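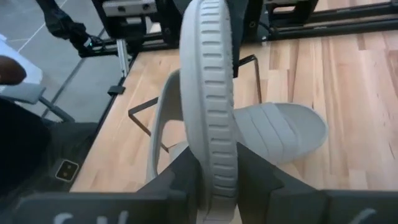
Unit 11: Footwear in Shared Indoor Spaces
Course handout, Household and Facility Care
Tineo Institute, Department of Residential Services

1. Purpose of the unit

This unit covers the sorting, pairing, inspection and storage of indoor footwear in residences, guest facilities and changing areas. Students are expected to have read the chapter on soft goods in the course reader and to bring their inspection sheets to the practical session. The session is held in Room 1324 and begins at 9 a.m.

2. Terms used

Slide: a backless sandal or slipper with an open heel and a single wide strap across the foot.
Footbed: the upper surface of the sole, on which the foot rests.
Tread: the pattern on the underside of the sole. Ridged treads have raised bars separated by grooves.
Pair: a left and a right of the same model, color and size. Two slides of the same color are not a pair until the size has been checked.

3. Sorting and pairing

Footwear is sorted on a clear stretch of table at waist height. Sort first by color, then by size, then by left and right. Where two colors are handled at the same time, each color keeps its own side of the table until both pairs have been confirmed.

Slides are first laid tread-side up. In this position the underside can be inspected and any size marking on the sole can be read. Once the tread has been passed, the slide is turned over and placed next to its partner with the toes pointing the same way.

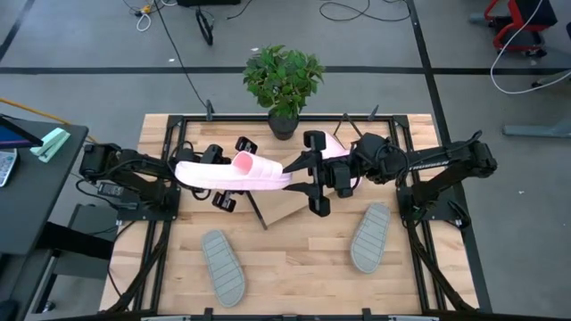
Figure 2. Pairing in progress. The gray soles lie tread-side up at the near side of the table; the pink slides are handled separately.

Students often pair by color alone. In the Grustik and Pugh residences, where all guests receive the same model, this led to a large number of mismatched sizes being returned to the shelf. The inspection sheet now has a separate line for size, and it must be filled in before the pair is released.

4. Inspection

Each slide is checked in the following order.

Tread: run a thumb along the grooves and remove grit with a soft brush. Worn ridges are recorded as W.
Rim: look along the edge of the sole for splits or flattening.
Strap: press the strap down and release it. A strap that stays flat is recorded as F.
Footbed: wipe from heel to toe with a damp cloth. Do not soak.

A slide with two or more recorded faults is withdrawn together with its partner. Single slides are never kept as spares.
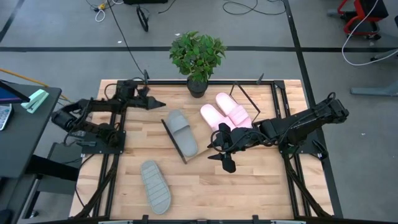 5. Storage

Finished pairs are stored side by side, footbed up, on open shelving. Stacking is allowed only for a short period, such as a room change - never overnight, as the straps lose their shape under weight. Shelves are labeled by size and not by color. The Trarkidlow residence holds about 1000 pairs on this system, and its shelf plan is included in the course reader.

6. Assignment

Complete one inspection sheet for each of two pairs in different colors. Write the course code, 2153, at the top of both sheets and hand them in at the department office before the end of October. Sheets without a size entry will be returned for correction.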